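Zulloretti Recipe Cards, data card

Version 4, last changed 12 May 2025
Maintained by Stavros Kyriakidis and Styliani Bakalis

What is in the collection

Zulloretti is a set of 86 recipe cards for buffet and canteen cooking, typed from the handwritten notebooks of the Stergiou kitchen. Each card is one plain text file. The cards are in English, but the dish names are kept in Greek letters too, in the field name_el.

Every card has 7 fields: id, name, name_el, portions, ingredients, steps, holding. The last one says how long the dish may stay on the buffet and if it needs a cover. In the notebooks this was often only one word in the margin, so please treat it as a note of the cook and do not use it as food safety advice.

How the cards were made

Styliani read the notebooks aloud and Stavros typed. Afterwards we exchanged the roles and checked each card against the page. Amounts given in cups or spoons were left as written. Where the handwriting could not be read, the value is a single question mark. There are 12 cards with at least one question mark, and they are listed in the file unclear.txt.

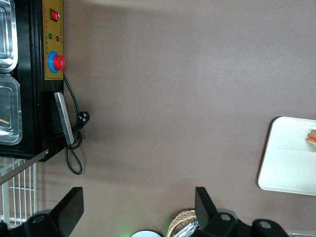 Portions are the weakest field. The cooks wrote the number of pans and did not write the number of people, and the pans were not always of the same size. We kept the number of pans and added the letter p after it, for example 4p. If you convert it to persons, please say in your work how you did it.

Known problems

Cards 31 and 32 are nearly the same stew. We think the second is a later correction, but we kept both.

The Furnemine export puts the steps in one long line. Use the text files if you need the line breaks.

Older copies, from before October, have the wrong accent in many Greek names. Please replace them.

Use

You may copy, change and print the cards, if you keep the name Zulloretti with them. Corrections can be sent to Styliani, with the id of the card in the subject.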